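Ticket 1000: Hanging fabric in the Pulell room, creases and uneven light
Opened by: Valbona Spahić
Status: Open
Priority: Normal

Problem reported
The big white fabric we hang as a backdrop has creases that won't drop out. I steamed it for 20 minutes last night and left it hanging. Light from behind is also much stronger at the top than on the right side. Please advise before the Govier booking in July.
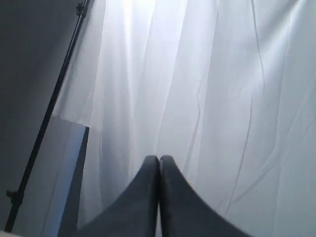
Senad Babić
Room and equipment support
June 8, 2026

I looked at the fabric this morning. There is a long diagonal crease on the right, from near the top down toward the lower right, and a fainter one nearer the center. The left half bunches into narrow pleats. The light comes through near the top center and fades toward the right and downward.

The black stand pole on the left is leaning. Before any more steaming, please do the following:

1. Loosen the pole, set it upright and tighten it again.
2. Spread the left half along the crossbar and put a clip on every 6 inches.
3. Steam the diagonal crease from the back, top to bottom. Low setting only, the fabric is thin.
4. Move the lamp back up to 3 feet and lower it.

Reply from Valbona Spahić
Steps 1 and 2 done. Pleats are better. The long crease is lighter but still shows. Lamp not moved yet, I need a longer cord.

Reply from Senad Babić
Cord is on the shelf by the door. Leaving this open until the lamp is moved.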